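Cleaning and Resealing a Granite Countertop, Corners and All

A kitchen can look perfectly tidy and still have a grubby line of crumbs and old coffee along the back of the counter. Dark speckled stone against white tile is a lovely combination, but the speckles are very good at hiding things.

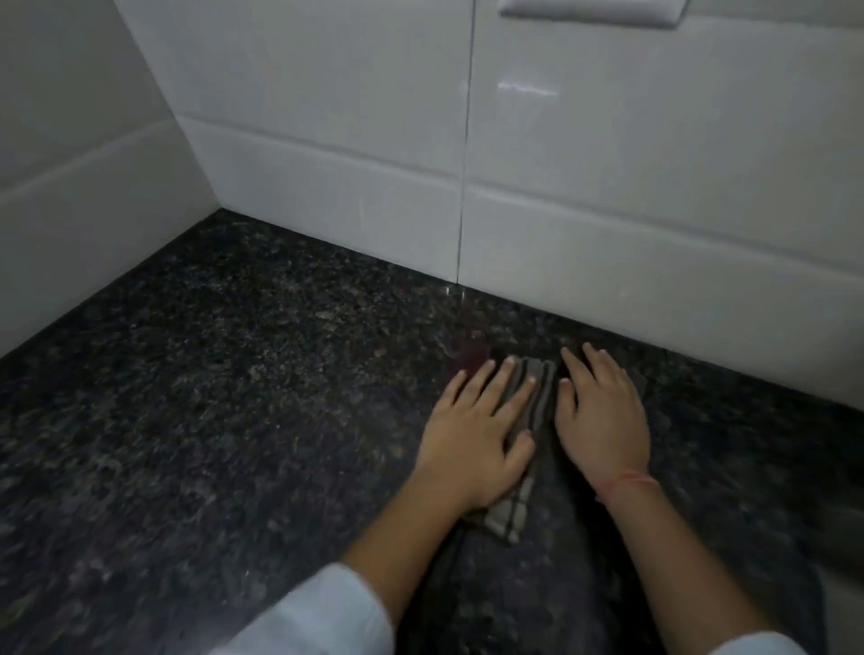 How often does granite need to be sealed?

Whenever water stops beading on it. Drip a spoonful near the sink, go put the kettle on, and come back in 19 minutes. If the stone has darkened under the puddle, it's ready for another coat.

Start by clearing the whole counter, and I do mean the whole thing, toaster and fruit bowl and that stack of mail included. Brush the crumbs forward with a dry paintbrush (an old two-inch one is perfect), working out of the inside corner first and then along the foot of the tile. Wipe everything down with warm water and a drop of dish soap, then go over it again with plain water. Please skip the vinegar, however fond of it your grandmother was!

For the seam between stone and tile, wrap a damp cloth around a plastic scraper and run it slowly along. Stubborn grease comes up with a soft toothbrush and a little patience. Dry it all with a towel and let it sit overnight.

In the morning, spread the sealer thinly with a lint-free cloth. I've used Zorkano for years, and my sister swears by Danby, so go with whichever your store carries. A 300 ml bottle did my kitchen with more than enough left for the bathroom vanity. Keep it off the tiles, and wipe up any drips right away.

Follow the waiting time on the label, buff off every bit of residue, and give it a second coat if the bottle calls for one. Leave the toaster on the dining table until the next day.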